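Subject: Re: [Vurnen-house] Drinking water and the cups
From: Gaétan Li
To: Vurnen-house list

On the evening of the March meeting, Lozano wrote:
> Can we settle the water question before people start
> buying things? Our floor goes through a lot of bottles
> and half of them get left open. I would like one way of
> doing it for the whole building. Also, do we want glass
> or paper cups?

I would stay with glass. We have 22 clear cups in the cabinet in room 9, and they go through the dishwasher fine. Paper costs us money every month and the bin by the stairs fills up by noon.

For the bottles, I suggest we keep the small plastic ones for the tables and stop putting out the big jugs. The jugs are heavy when full and they drip down the side. With a small bottle you can pour a little water into the glass and come back for more.
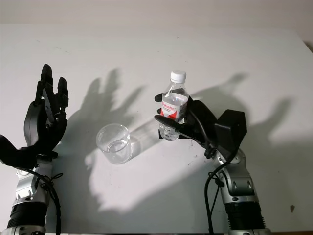 1. Pouring

Put the glass on the table, away from the edge, and pour a small amount at a time. Cap the bottle again when you are done.

2. Afterward

Empty the glass in the sink and put it in the top rack. Bottles go in the recycling with the caps on. The Wernitz people collect at 10, so anything left on the tables after that stays until the next pickup.

3. Ordering

The last order from Travlow was number 1284. I can repeat it as is. If your floor wants fewer bottles, write to me directly and leave the list out of it.

Gaétan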